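Notes from the November meeting of the Trorthorpe Readers and Growers Club

I took the notes again this time, so if something you said got boiled down to half a sentence, blame my handwriting. We started at 7 on Thursday in the upstairs room at Florell. The stairs light is still out, so please use the side door until it's fixed.

Last month's notes

Read and agreed to with one fix. I had written that the seed swap would be in the parking lot, and it's going to be inside. Two people told me before I even got my coat off. It's corrected now in the copy in the binder.

Money

We have a little over 3,000 dollars in the account after paying the hall deposit. That's better than I expected, mostly thanks to the plant sale. The insurance bill hasn't come yet and it always goes up, so we agreed to leave 2,000 of it alone until spring and treat the rest as what we can spend. There was a question about whether the deposit comes back to us if we cancel. I said I thought so, then I wasn't sure, and I'm going to look at the agreement before next time.

The winter reading list

This took up most of the first hour, and I enjoyed every minute of it! We had 13 titles put forward, far too many for the months we have. I read the whole list out loud and people spoke up for the ones they cared about. The book on old orchards got the warmest reception. The one on soil got some groans from the back (you know who you are), but it also got the most votes, so we start with that. The orchard book comes second. The long novel set on a sheep farm was put off until next winter because the library only has one copy and the paperback isn't out.

A couple of people asked if we could go back to reading a chapter aloud at the start of each meeting. I love this idea and said so at more length than I needed to. We'll try it in January and see if it eats up the evening. 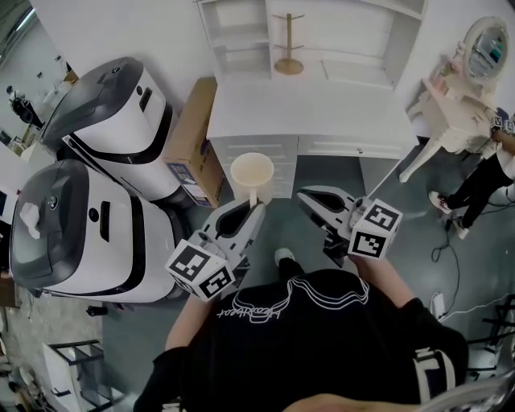
Refreshments came up next, and I'm afraid it was the same talk we have every year. We spend more on paper cups than on coffee, and they go straight in the trash, so the proposal was that everyone brings their own mug from home starting with the next meeting. A plain cream-colored one like the one in the photo is perfect, and so is the chipped thing at the back of your cupboard. It passed easily. I asked that we keep one sleeve of paper cups for visitors, and that was fine with everybody. Cookies stay on the sign-up sheet. The sheet for January is empty right now, hint hint. Somebody asked for decaf, which we used to have, and I'll pick up a can when I get the milk.

Seed swap

Still set for the last weekend before the clocks change. Muriithi, the garden store out by the feed mill, has offered us leftover envelopes and a box of bean seed that didn't sell. We said yes please. They would like their flyer on the table, and I don't see any harm in that. I would really like people to write the variety and the year on their envelopes this time – last spring I took home something marked "squash, good" and I still don't know what I grew.

We talked about a limit on how many packets one person can take in the first half hour. It went back and forth. Some felt a limit was unfriendly, and others remembered the tomato table getting cleaned out before they had their name tags on. We settled on a limit until 11 in the morning, then open tables after that. Setup is at 8. I need strong people for the folding tables, since the cart has a bad wheel and pulls to the left.

The bus trip

The day out to the Pavura gardens is still only a maybe. The bus company wants an answer by the end of the month, and we don't have enough names down. If you are thinking about it, please put your name on the sheet even in pencil. The gardens have a tea room, but it's small and it closes early, so I'd pack a sandwich. There was a suggestion to invite the church choir to fill the empty seats. I thought that was a fine idea, and I'll call them this week. 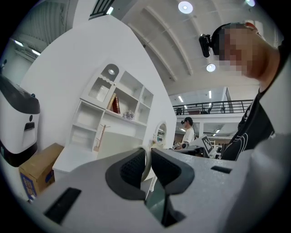

A pale, curved ring with a white rim between the gripper's two fingers.

Shelves and storage

The hall has asked us to clear our things out of the back closet by the end of the year. I went through it before the meeting and a lot of it can go. There are boxes of old newsletters, a coffee maker with no lid, and a banner with our name spelled wrong. We agreed to keep one set of the newsletters and recycle the others. If you want the banner, speak up fast! The good coffee maker comes home with me for now – I have room in the garage, and I'll bring it along each month.

Any other business

The lost scarf from last time, the green one, is still on the hook by the door. Parking on the north side is going to be blocked for a while by the water main work, so leave yourself a few extra minutes. We had a thank-you card from the school for the bulbs, and I passed it around. The kids had drawn daffodils all over the inside and it was the nicest thing I'd seen all week.

One person asked if these notes could be printed in larger type. Yes, they can, and I'll do it from now on.

To do before next time: I'm checking the hall agreement, calling the choir, and buying decaf. Everybody else, bring a mug and get a copy of the soil book. The library is holding 2 for us at the front desk, and you can ask for them under the club's name.

We finished a bit after 9 and stacked the chairs. Next meeting is same room, same time, side door.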